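Fultstead Allotment and Garden Society
Minutes of the general meeting, 23 Oct 2022

The chair opened the meeting at 7 pm in the small hall. Apologies were received from the plot secretary and two members from the Graltby site.

1. Minutes of the last meeting
The August minutes were read and approved with one correction. Under item 4, "north gate" should read "north tap."

2. Water
The tap by the compost bays at Graltby is still dripping. The washer was replaced in August and it has started again. The plumber wants to replace the whole fitting. Agreed to go ahead. The supply on both sites will be shut off for the winter after the first hard frost, and members will get a notice on the gate the day before. Anyone with a hose still attached at that point should take it home.

A member asked if rain barrels could be placed against the back of the tool shed. The chair said yes, provided the door can still open all the way and the barrels have lids.

3. Money
The balance at the end of the last quarter was read out and the report accepted. Seed potato orders brought in $104 after costs. The insurance renewal has been paid. The meeting voted to set aside $1,000 for the Graltby fence and to get a second quote before any work is ordered. One member voted against and asked that this be recorded, on the grounds that the Fultstead path is in worse shape than the fence.

4. Waiting list
There are 14 names on the list. Two half plots at Fultstead will come free at the end of the year. Half plots will be offered in list order as before. A proposal to let current plot holders take a second half plot was discussed at length and not put to a vote. It will come back in the new year with wording.

5. Fall plant sale
The sale took in over $300. Perennials sold well, houseplants less so. The leftover pots are stacked behind the shed and are free to any member. Labels were a problem again, with several trays of kale marked as cabbage. Next year each grower is to label their own trays before drop-off.

6. Refreshments
The hall has asked groups to stop using paper cups. Members are asked to bring their own cup to meetings from now on, and a coaster or mat if they sit at the good tables. The society will continue to supply tea, coffee and milk. The cookie rota has gaps and a sheet was passed around.
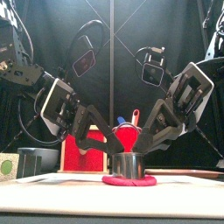
7. Any other business
Rats have been seen near the lower compost bays. No cooked food is to go in the bays. A new sign will be put up.

The bonfire rule was raised. Burning remains off limits on both sites, including for diseased stems, which should be bagged and taken to the town dump.

A member offered a wheelbarrow with a good tire. Accepted with thanks.

The key to the Fultstead shed has been missing since the sale. If it is not back by the next meeting the lock will be changed.

The meeting closed at 8:25 pm. Date of next meeting to be posted on the board.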